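Opening checklist for the Adow Street café, with my comments
Last gone through in June, before the lunch crowd
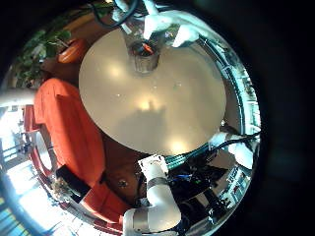 I started writing remarks next to the boxes last year and now I can't stop, so bear with me (or just read the left-hand bits).

Front door and step
[x] Door opens fully, closer not slamming
[x] Mat flat, no curled corners
[ ] Step edge strip – lifting again on the street side! I pressed it down with my shoe, it popped right back up. Brahim Salem has the good glue.

Floor and seating
[x] Walkway to the restrooms clear
[x] Chairs checked for wobble. I sat in all of them, which got me some looks.
[ ] Bench by the window: one screw standing proud, enough to snag a sweater. Tape on it for now.

Kitchen
[x] Fire blanket on its hook
[x] Extinguisher gauge in the green, pin and seal in place
[x] Fridge at 38 when I opened up, log filled in
[ ] Hood filters. They're due, and I mean due. Nouhaila Abou Zeid says the Wirnier degreaser works better if you let it sit 22 minutes, so let's try that instead of scrubbing like mad.
[x] Knives back on the rack, none in the sink (thank you, whoever closed!)

Electrical
[x] Cords behind the counter off the floor
[x] Outlet by the grinder tested, trips and resets fine
[ ] Emergency light over the back door stayed on for 5 minutes and then quit. New battery ordered from Funlow.

Storeroom
[x] Heavy sacks on the bottom shelf
[ ] Ladder – left foot is missing its rubber cap. I've tagged it, please don't use it, not even for one quick bulb. Bouchra Ramadan is lending us hers.
[x] Cleaning stuff kept away from food, labels readable

First aid
[x] Burn gel in date
[ ] Blue bandages low again. Where do they all go? Added to the Ait Ali order.

Still open from last time: the strip on the step and the hood filters. Verna Yazzie wants both done before she signs the sheet. I'll take the filters, somebody else please grab the step.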